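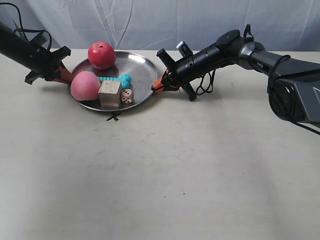 Round metal plate and pink peach, white tabletop

Dresell Rultotine 60 Checked Suitcase

Item type: hard-shell checked suitcase
Capacity: 60 liters
Empty weight: 3,091 grams
Shell: polycarbonate
Wheels: four double wheels, replaceable
Lock: Wieser combination lock, recessed
Lining: Deltau woven polyester, removable
Colors: slate, moss, brick

The Rultotine 60 is the middle size in our checked luggage line. It is meant for trips of a week or so, or for two people sharing a case over a long weekend. It opens down the middle into two halves of equal depth and packs flat on a hotel bed or a luggage rack. The smaller Rultotine cabin case fits inside it when both are empty, and many customers store them that way.

Shell and frame

The shell is molded polycarbonate with a fine matte texture. Scratches will show less on the texture than on a glossy case, but they will show. Checked bags get thrown onto belts, stacked, and pulled off carousels by the wrong handle, and any hard case that goes through a few airports will come back with marks. Marks on the surface do not affect the strength of the shell and are not covered by the warranty. Cracks are.

The two halves close with a zipper. We get asked for a latch version every year and we have tried samples. They were heavier, and the latches were the first thing to bend. The zipper runs all the way around except at the hinge side, and both pulls seat into the lock when the case is closed.

The corners are thicker than the flat panels. There are no screw-on corner guards to come loose.

Wheels

Each corner has a double wheel that turns in a full circle. On smooth terminal floors the case can be pushed along upright beside you. On carpet, brick, or a ramp it is easier to tip it back and pull it on two wheels.

Wheels wear out before anything else on a suitcase. On the Rultotine 60 they come off with a standard hex key, one bolt per wheel, reached from inside the case behind the lining. A set of four is sold under Spare Parts. If one wheel is worn, replace the pair on that side so the case sits level.

Sand and hair get into the axles. If a wheel starts to squeak or drag, take it off, clean around the axle with a dry brush, and put it back. Do not use cooking oil or spray lubricant — both collect dirt and make the problem worse in a month or two.

Handles

The pull handle has three stops. The lowest stop is for pushing the case close to your side, and the highest is for pulling it behind you. The button is on top and works with either hand. Push the handle all the way down before you check the bag. A handle left up, even partway, can catch on a belt.

There is a padded grab handle on the top and another on the long side. The bottom has a molded grip between the wheels, useful for lifting the case into a car trunk or onto a train rack.

Lock

The Wieser lock is a three-digit combination lock with a key slot on the front. Customs and security staff in some countries carry a key that opens this type of lock for inspection. You do not get a key with the case and you do not need one.

The lock arrives set to 0-0-0. To set your own number:

Open the lock at 0-0-0.
Press the small reset button with the tip of a pen until it clicks.
Turn the dials to the number you want.
Slide the release toward the zipper pulls. The reset button will pop back out.
Test the new number with the case open before you close it.

Write the number down somewhere other than inside the suitcase. If you forget it, contact customer service with your order number and we will walk you through finding it. It takes some patience.

Inside

One half has a pair of crossed straps with a buckle. The other half has a full zip divider with a flat mesh pocket on it. The divider holds clothes in place when you open the case standing on end, and the pocket is deep enough for belts, socks, and chargers.

The Deltau lining zips out of both halves. Machine wash it cold and hang it to dry. It can go in a dryer on the lowest setting but may come out a little tight, so you will need to pull at the corners to zip it back in. A replacement lining is available if yours is stained.

There is no built-in battery, charging port, scale, or tracker. Airlines have rules on batteries in checked bags and these rules change. If you want to use your own tracker, there is a small closed pocket under the lining near the hinge that fits the usual coin-shaped kinds.

Will it pass as carry-on?

No. The Rultotine 60 is a checked suitcase and will be too large for the cabin on nearly any airline. If you need a case for the overhead bin, see the Rultotine cabin case.

Most airlines set a size limit and a weight limit for checked bags. The size of the Rultotine 60 is within the standard limit on the airlines we have looked at, but the weight limit is up to you and how you pack. Books, shoes, and bottles add up fast. Check the allowance printed on your own ticket, especially if you are changing from one airline to another partway through the trip. The lower allowance may apply to the whole booking.

Buses and regional trains can have their own rules for large bags, and a few charge for them at the door.

Packing notes

Put heavy things at the wheel end. The case will stand better and will not tip when you let go of it on a slope.

Pack the strap side first and buckle it before you fill the other half. If the zipper is hard to close, open the case and move things away from the edge. Sitting on the lid puts the load on the zipper and is the most common cause of the damage we see in returns.

Liquids should go in a sealed bag on the divider side, near the middle. The shell keeps rain off, but the zipper is water-resistant and no more than that. A case left out on wet pavement for a long time can take in some water along the zipper.

Put a card with your name and a phone number inside the case as well as on the outside tag. Outside tags get torn off.

Care and storage

Wipe the shell with a damp cloth and a little dish soap. Do not use solvent, nail polish remover, or abrasive pads. Sticker residue usually comes off with warm soapy water and a bit of rubbing. Let the case dry open for a few hours before putting it away.

Store it upright or flat, out of direct sun, and away from heaters. The brick color will fade slightly over the years if kept in a sunny window. A cloth storage cover is included in the box.

What comes in the box

Rultotine 60 suitcase
Cloth storage cover
Luggage tag with strap
Hex key for the wheels
Lock instruction card

Spare parts

Wheel set
Pull handle assembly
Top or side grab handle (say which when ordering)
Zipper pulls, pair
Lining, both halves
Wieser lock with mounting screws

All parts can be fitted at home except the pull handle, which needs a rivet tool. A luggage repair shop or shoe repair shop can usually do it. We keep parts for this model on hand and will go on doing so after the case itself is no longer made.

Shipping and returns

Cases ship in a plain outer carton. Orders placed before noon normally leave the warehouse the same working day. During April and the summer months it may take a day longer.

You can return an unused case within 30 days of delivery for a full refund. Keep the carton until you are sure. A case that has been checked on a flight counts as used, even if it looks clean, and cannot be returned unless there is a fault.

Warranty

The shell, zipper, and handles are covered for five years in normal travel use. Wheels and lining are covered for one year. The warranty does not cover surface scratches, fading, lost contents, or damage done by an airline.

If an airline damages your case, report it at the baggage desk before you leave the airport and ask for a written report. Take pictures of the damage and keep your bag tag. The airline will often want a repair estimate. Send us the pictures and we will write one for you at no charge, whether or not you bought the case from us directly.

Related items

Rultotine cabin case
Dresell packing cubes, mixed set
Dresell luggage strap
Wieser replacement lock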